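Motik 分数练习数据说明

大家好，我是 Liette Beaulieu，Motik 的题库和这份说明都是我在管。Motik 是一个给小学高年级用的分数练习小程序，孩子做题，系统按对错调下一题的难度。仓库里放的是练习记录，不含姓名和学校，放心用！

里面有什么
records.csv 是主表，一行就是一次作答，字段有题号、题型、用时（秒）、是否用过提示。items.csv 是题目原文，题型一共 6 种，从“认识几分之几”一直排到“异分母加减”。两张表用 item_id 连起来就行。

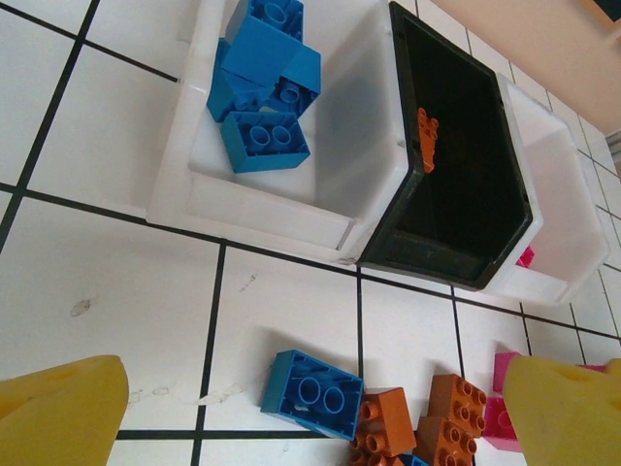
地上的积木：蓝色、橙色和粉色

怎么采的
记录来自 Pulitz 和 Hultier 两个课后班，每节课 45 分钟，其中 25 分钟上机，剩下的时间老师讲错题。Hultier 那边三月才加入，所以前面几周只有 Pulitz 的数据，做对比的时候千万记得筛一下（我自己就忘过一次，图画出来特别怪……）。 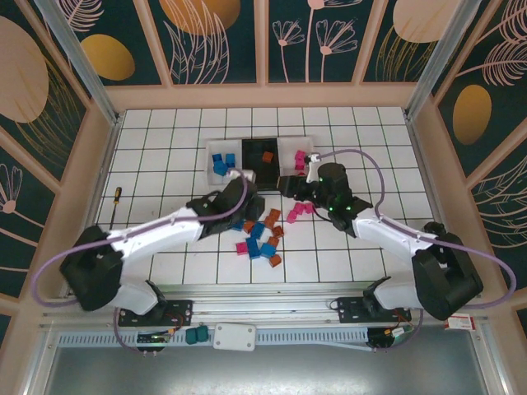
三个盒子，按颜色分：蓝、橙、粉

已知的小毛病
用时超过一节课的，多半是孩子没退出就走了，我没删，只在 flag 列标了 1。
“约分”题的提示早期版本有错别字，已经改掉，旧记录保留原样。
Goicoechea 题集的题号带字母 G，读表时请按字符串读，别让软件自作主张转成数字。

更新
2020年11月10日：补上 flag 列，重排题号。

发现问题就提 issue，写上 item_id，我找起来快很多，谢谢啦！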